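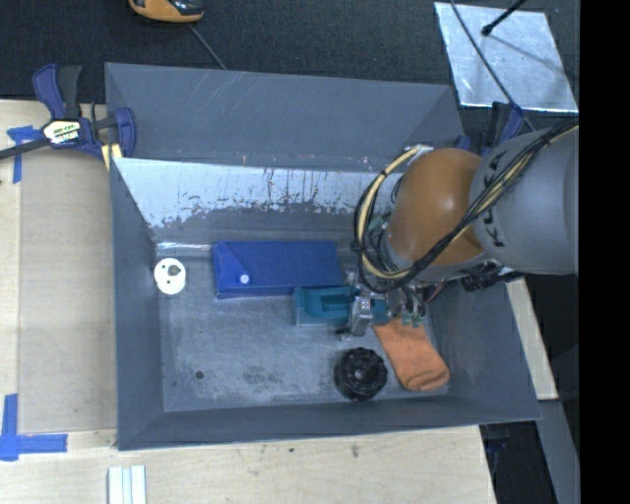 Section 3: Getting the Alton Room ready for your function

Welcome, and thanks for hiring the Alton Room at Kovau Hall! These steps take you from picking up the keys to opening the doors, and if it's your first booking with us, please have a read right through before you start shifting furniture (it saves a lot of doubling back, believe me).

1. Collect your key tag from the front office. Izzati Kwok looks after bookings and will have your hire form ready to sign.

2. Switch on the lights at the panel inside the double doors. The left-hand row does the main floor and the right-hand row does the stage. Leave the exit lights alone, please.

3. Bring out the trestle tables – two people to a table, always – and set them up with the legs locked before you stand them upright. Each one seats eight comfortably, or a few more if they're little kids.

CAUTION: Seated dinners are limited to 70 guests. Standing events in the Alton Room and courtyard combined may go up to 300, but only when that's the number written on your hire form.

4. Set out the chairs in stacks no higher than your waist, then work from the stage end back towards the kitchen.

5. Turn on the Zisix sound desk at the wall, wait for the green light, and only then switch on the speakers. Do it in that order or you'll get an almighty thump!

Note: The cordless microphones live in the Tak cabinet beside the stage. Pop them back on their chargers at the end of the night, even if you've hardly used them.

6. Let your caterer in through the side lane. Vans can stay for 30 minutes while they unload and then need to move to the street.

7. Walk the two fire exits and check that no tables, prams or eskies are in the way.

CAUTION: No candles, sparklers or smoke machines indoors. Battery tea lights are fine, and they look lovely along the windowsills.

If something isn't working, ring Haziq Halim on the after-hours number printed on your key tag. Packing up is covered in Section 4.

3 Comments
8 Shares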